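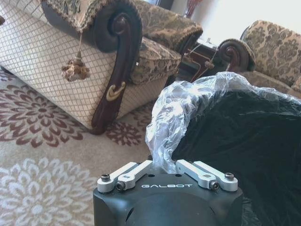 Should the clear plastic bags be left over soft furnishings once they have been brought into the lounge?
They should be taken off the same day and put in the film recycling bin by the loading door.

To: Furnishings list, Clandine House
From: Residence Services Office
Date: July 15, 2021
Subject: Re: Plastic bags on stored fabric items

Colleagues,

The question at the head of this message has reached the office from two buildings, and the answer applies to all lounges at Clandine House and the Khurana Annex. It replaces the paragraph on plastic coverings in the February guidance.

Dark velvety fabrics show creases and lint very readily. Items of this kind should be unwrapped, shaken out and laid flat for one night before they are placed on or beside a sofa. Bags may be opened by hand or with blunt scissors. Craft knives are not to be used near upholstery. The Annex lost a cream skirt panel to one last winter, and the repair by Curano took 29 days.

Bags of 75 liters or larger that are clean and untorn may be returned to the Brellow storeroom, folded, in bundles of 10. Crumpled or split bags go to recycling.

Sofas with a fabric skirt are to be vacuumed along the lower edge after any delivery. Please use the soft brush head. Loose plastic should not be pushed underneath the sofa, even for a short time.

Residence Services Office

On the same subject, the Annex Housekeeping Desk wrote:

> We have received the winter throws and several large cushions back
> from the cleaner, each in a clear bag. The February guidance says
> to keep coverings on "until the item is required," and staff have
> read this in different ways. Some items have stayed in their
> plastic in the lounge for weeks.
>
> Would the office please confirm whether the bags are to be removed
> on arrival, and whether any of them should be kept? Our cupboard is
> only 900 mm wide and is nearly full of them.
>
> Annex Housekeeping Desk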